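Notebook, adhesives bench
October, started 8:40

Continuing the peel tests on the edge strip glue. Last entry ended with sample set 3 still in the clamps, and Normunds took them out before I came. He wrote the times on the tape, thank you.

The problem is the same as before. The new glue from Morkesov holds well on the flat face but at the edge it lets go when we pull slowly. When we pull fast it looks fine. I think we were pulling too fast all summer and this is why the old numbers are so nice. I repeated four strips with the slow setting and wrote the results in the green table. Two of them opened from the corner, one opened from the middle, and one did not open before the end of travel, so I stopped it by hand.

Surface preparation today: wipe with alcohol, wait, sand with 244 (this is our own stock number, please do not read it as the grit), wipe again. Lamai asked if the second wipe is needed. I do not know. In the Cutance procedure it is written two times, but the old Dekker sheet has only one, and those panels are still in good condition in the corridor. I will make one set with a single wipe and mark it with a W.

Something I must correct from the page before: I wrote that the strip was stored flat. It was stored on the roll. A strip from the roll wants to curl back, and this adds a small force at the end all the time, also when no one pulls. It may explain the corners. Lamai put the rest of the strip under the steel plate for the night and we compare tomorrow.
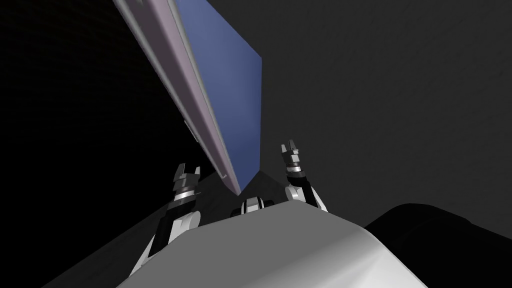
Render, blue face with the pale edge beside it. Shows the small tab on the outer side of the edge.

11:15 — the oven was at the wrong program. I found it when I put in the second tray. The first tray had the correct heat at the start, but I am not sure for how long, so I throw away these results and do not put them in the table. Tray is kept on the lower shelf with a red cross, please do not use.

After lunch I talked with Normunds about the cycle test. He wants 2,000 cycles for each glue before we write anything to Zallitell. I would like to begin with a shorter run and look at the corners in between, but he is right that they will ask for the full number anyway. We agreed to do the full run and to open the door at fixed points to look, without touching the samples.

Mixing note: the Morkesov glue becomes thick faster when the cup is narrow. I used the wide cup and had enough time for the whole tray. With the narrow one I was late for the last strip, and you can feel it in the bead.

To do:
- single wipe set (W)
- flat strip against roll strip, same glue, same day
- ask Lamai where is the second roller
- new label for the oven program
- order blades

16:30 — clamps closed on set 4. Do not open before morning.

This site uses cookies to remember your settings. Accept | Manage preferences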